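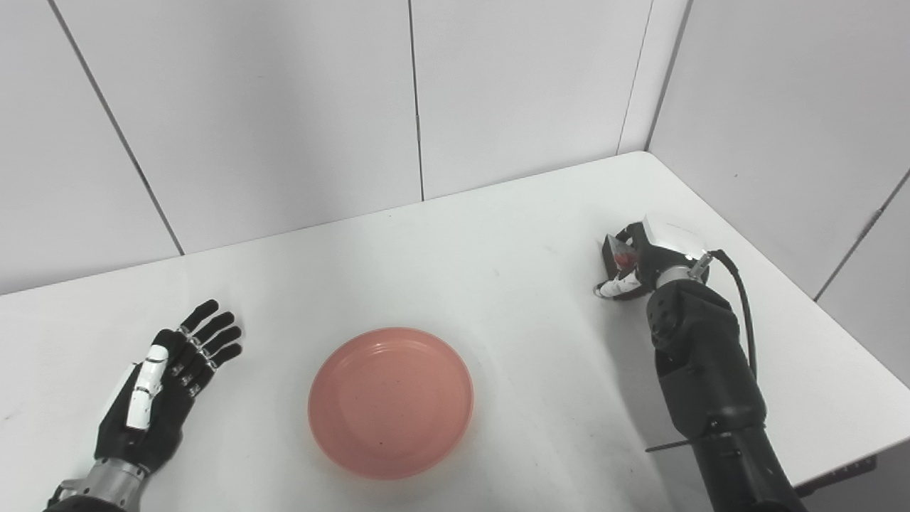

Puesto de ensayo con plato y mesa blanca: la mano derecha del robot sujeta un objeto pequeño mientras la izquierda descansa abierta.

«El turno ya no empieza en la línea, empieza en la mesa»

Entrevista con Na-rae Lim, responsable de organización del trabajo en Zundport

La planta de preparación de comidas de Zundport suministra bandejas a residencias, comedores escolares y varias clínicas de la comarca. Desde octubre, una parte del montaje de los platos se ensaya con un robot de dos brazos, dentro de un acuerdo con la empresa de integración Driveo. El boletín ha conversado con Na-rae Lim, que dirige el área de organización del trabajo, y con dos personas de la plantilla cuyas funciones se han visto modificadas.

Lim recibe a la redacción en una sala contigua a la zona de ensayo. Precisa desde el comienzo que el proyecto no nació en su departamento. «La propuesta vino de producción, con un argumento de continuidad del servicio. En los turnos de madrugada teníamos dificultades para cubrir los puestos de emplatado, y cualquier ausencia obligaba a desplazar a alguien de etiquetado o de expedición. A nosotros nos correspondió preguntar qué pasaría con esos puestos si el ensayo salía adelante».

La planta emplea a 854 personas, de las cuales 29 están adscritas a la sección en la que se desarrolla el ensayo. La dirección y la representación del personal firmaron un documento previo que excluye amortizaciones de plazas mientras dure la fase de pruebas y que obliga a comunicar por escrito cualquier cambio de funciones. Lim considera que ese texto ha sido decisivo para el clima de la sección, aunque reconoce sus límites. «Es un compromiso con fecha de caducidad. La plantilla lo sabe y nos lo recuerda en cada reunión, con toda la razón».

Una tarea que parecía menor

Colocar una pieza en un plato es, para una persona con experiencia, un gesto que no requiere atención. Para el equipo de ensayo ha sido el centro de la actividad durante semanas. Los ejercicios se realizan sobre una mesa despejada, con un solo plato, y consisten en coger un objeto pequeño, sostenerlo y depositarlo en el lugar indicado.

Tsz-kin Kuo, con larga trayectoria en emplatado, fue de las primeras personas en incorporarse. Al principio lo hizo con reservas. «Me pidieron que explicara cómo dejo una porción sin que ruede hacia el borde. No supe contestar. Tuve que hacerlo muy despacio y mirarme las manos», recuerda. Desde entonces dedica una parte de su jornada a revisar los ejercicios y a señalar los que, a su juicio, no serían admisibles en un plato destinado a un paciente: una porción apoyada en el reborde, un agarre que aprieta en exceso, una bajada demasiado brusca.

Kuo valora el cambio con matices. Agradece haber dejado de permanecer de pie el turno completo, pero echa en falta el ritmo de la línea. «En la línea se habla. Aquí pasas mucho rato en silencio, pendiente de una mano. Al salir me duele menos la espalda y tengo la cabeza más cansada».

Formación y categoría profesional

La segunda persona consultada, Hsiu-ying Fu, procede de control de calidad y actúa como enlace con Driveo. Cada integrante del grupo de ensayo ha recibido 40 horas de formación, repartidas entre seguridad, manejo de la consola y registro de incidencias. Fu cree que el reparto debe revisarse. «La parte de seguridad estuvo bien planteada. La de registro se quedó corta. Se nos pide que describamos un fallo con precisión y, al principio, cada cual lo llamaba de una manera. “Se le cae” puede significar cinco cosas distintas».

El grupo elaboró por iniciativa propia un vocabulario común de 20 términos, que hoy se utiliza también en las comunicaciones con la empresa integradora. Kiyoshi Fujimoto, coordinador técnico de Driveo, confirmó por correo a esta redacción que la lista se ha incorporado a los partes diarios y añadió que varias correcciones en la posición de los dedos tuvieron su origen en observaciones de la plantilla.

Queda pendiente la cuestión de la categoría. El convenio vigente no contempla la función de supervisión de ensayos, de modo que quienes la ejercen conservan la clasificación anterior y perciben un complemento provisional. Lim admite que la situación no puede prolongarse. «Si una persona enseña, evalúa y documenta, su trabajo ha cambiado. El complemento reconoce el esfuerzo, pero no reconoce el oficio. Hemos llevado una propuesta a la mesa de negociación y todavía no hay acuerdo» — la representación del personal solicita, además, que la nueva categoría sea accesible desde cualquier turno.

Lo que no se ha decidido

Preguntada por el calendario, Lim evita comprometer plazos. El robot trabaja por ahora fuera de la línea, y su eventual traslado requeriría una evaluación de riesgos específica y la consulta a los turnos afectados. Tampoco está resuelto si el ensayo se extenderá a la planta de Nostulmont, donde el emplatado se organiza en grupos más reducidos y la rotación entre puestos es diaria.

«Me preguntan a menudo cuántos puestos sustituye», señala. «Hoy no sustituye ninguno. Ha creado tareas que antes no existían y ha quitado horas de línea a personas concretas, y esas horas hay que cubrirlas. Ese es mi problema de los lunes, y no lo resuelve la máquina».

Fu, por su parte, pide que las próximas incorporaciones al grupo sean voluntarias, como lo fueron las primeras, y que se permita regresar al puesto de origen sin necesidad de justificarlo. La petición figura en el orden del día de la próxima reunión de seguimiento. Kuo ha manifestado ya que desea continuar, con una condición que también consta por escrito: conservar dos turnos semanales en la línea.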